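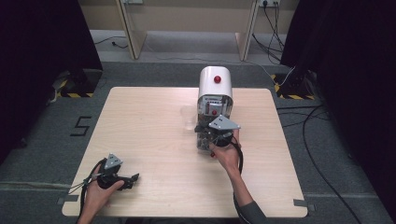
The small white machine on its table, with a clear plastic cup beside it.

Put the small machine on its own table
By Seema Kandpal

Most shared rooms I have worked in treat the small machine as an afterthought. It goes on top of the filing cabinet, or on the end of somebody's desk, or on the windowsill behind the blind. Then people complain that it is always in a mess.

I think a small countertop machine should have a table to itself. A low square one will do. It should stand away from the wall so that you can get at it from more than one side, and it should hold the machine, a cup and not much else.

The usual objection is space. When our office moved from Karthorpe to Wanham we lost a good deal of floor, and Ravinder Beaulieu, who drew up the seating plan, wanted everything pushed to the edges. His first plan had the machine sharing a bench with the printer and the mail trays. We tried it for 8 weeks. Paper ended up under the machine, cups ended up in the mail trays, and whoever sat closest spent the day moving her elbow out of the way.

We bought a second-hand table in Brillville and the arguments stopped. It takes up less room than a two-drawer cabinet, and I have not heard anyone ask for the floor back.

There is a practical side to it as well. A machine with a rounded cover can't have anything stacked on it, but people will stack things against it. If the front is open, whatever you lean there will end up in the works. Buttons get bumped. On a table with nothing else on it, you can see the buttons and you can see the cup, and that matters more than it sounds when the cup is clear plastic and the table is pale wood. I have knocked over more of those cups than I would like to admit. My own preference is for a coloured cup, but I have lost that one twice.

Ravinder's other point was about power, and I give him that one. A table in the middle of a room is a long way from an outlet, and a cord across carpet is a bad idea. Our answer was to keep the table close to a desk that already had an outlet strip fixed to it. It is a compromise – you can't put the table exactly where you would like it – but it means a short cord.

He also says that a table will attract clutter the way any flat surface does. That is true of big tables. On a small one, a stray binder is so plainly in the way that somebody moves it before lunch. We have had ours since April and the only thing that has ever settled there is a box of Ikeda envelopes, which I put there myself.

If you are planning a room, draw the machine in first and fit the desks after. It will cost you one small table.

Filed under: Opinion, Shared Spaces, Office Life

Search this site
Enter keywords Go

Recent opinion
The case for fewer chairs in the meeting room
Carpet or hard floor: a renter's view
Why our mail trays finally got labels
Moving to Wanham, one year on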